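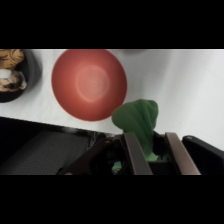
Takonum table bowls and wiping cloths
Sold by Gulletti Homewares

Matte bowls for the table, plus the green cloth people keep emailing us about. Back in stock after a long gap. All of it sold singly, mix as you like.

BOWLS

Red - warm tomato colour outside, matt finish. The base inside comes up a lighter salmon pink. Looks more orange in some light, more coral in others, please don't send it back for that. It's the same bowl.

Charcoal - dark with a grey rim. Our pick for pastries, twisty biscuits, anything golden brown. Shows crumbs, yes. Shows fingermarks less than the red does.

Both are round, plain, no pattern. Good for crisps, fruit, bread rolls, salad if you're not feeding a crowd. Rinse soon after anything oily, turmeric will stain the red one if left overnight.

Not for the oven. Not for the hob (we have been asked). Top rack of the dishwasher is fine, though the matt finish keeps longer if washed by hand. Avoid scourers, they leave shiny patches wich won't come out.

THE GREEN CLOTH

Soft, medium green, bit of a fuzzy feel. Made for us by Duangkaew. For wiping down between courses, drying bowls, mopping up round the rim. Bunches up easily in the hand so you can get into the bottom of a bowl without poking about with a corner.

Wash before first use - the green can run a little. Keep it away from white napkins for the first 2 washes. After that 40 degrees with everything else. No softener, it stops the cloth soaking things up. Line dry if you can, tumble on low if you can't.
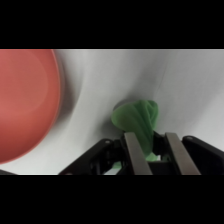 Green cloth and red bowl, on a white surface.

Cloth comes in green only for now. Kavon, who used to do our blue, have stopped making it and we haven't found a match. Might be a grey in August. Might not.

WHAT YOU GET

Bowls: one per order line, wrapped in paper, no gift box
Cloths: pack of 6, paper band
Food not included, obviously

DELIVERY AND RETURNS

Orders in before noon go out the same day. Bowls and cloths may turn up in separate parcels, they ship from differnt shelves and sometimes different vans. Chips or cracks - send a photo within 2 days of it arriving and keep the packaging. We'll replace it or refund you, your choice.

Unused bowls can come back any time in the first month. Cloths only if the band is still on.

STOCK

1,361 red bowls in the warehouse as of 27 June 2023. Charcoal is lower and tends to go first. If it says sold out, put your email in the box and we'll send one message when it's back - just the one.

Trade orders: use the trade form, not the basket. Mixed colours fine. Prices on the form are before VAT.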